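Open Day at Iltstead: Two Arms, One Rail

The Mirani workshop in Iltstead opened its doors on a Wednesday, and most of the people who came went straight to the back of the hall, where the company keeps its two-arm test cells. Mirani builds small handling systems for firms that pack and sort light parts. The cells are where it tries out motions before they go to a customer.

The cell on show is called Samus. It runs on motion software from Dradden, a supplier two streets away, and staff gave a short talk on it at the top of each hour. Most of the talk dealt with timing. Each arm plans its own path, and a shared controller checks both paths for conflicts 128 times a second. If the arms are due to pass too close, one is slowed and the other keeps its speed.

Both arms are fixed to a single aluminum rail inside a white enclosure. They curve up and in over a flat work surface, so the grippers can meet near the middle. The purple cables are tied along the outside of the links, where a technician can replace one without opening a joint.

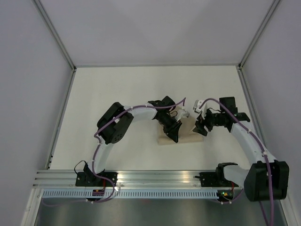
What the test log covers

The standard exercise is a handover. One gripper lifts a block, the other takes it, and the block goes back down at a set point. Mirani scores each attempt on final position and on the force recorded during the exchange. The log for the current software version holds 762 attempts, of which 21 were stopped by the controller. Most of the stops came from a force limit that had been set too low, and it has been raised for the next series.

Visitors asked mainly about setup time. A new part takes five hours to prepare, including the grip tests. Fingertips are changed by hand, and the cell must be calibrated again after each change. Dradden is working on a shorter calibration routine, which Mirani plans to install in January.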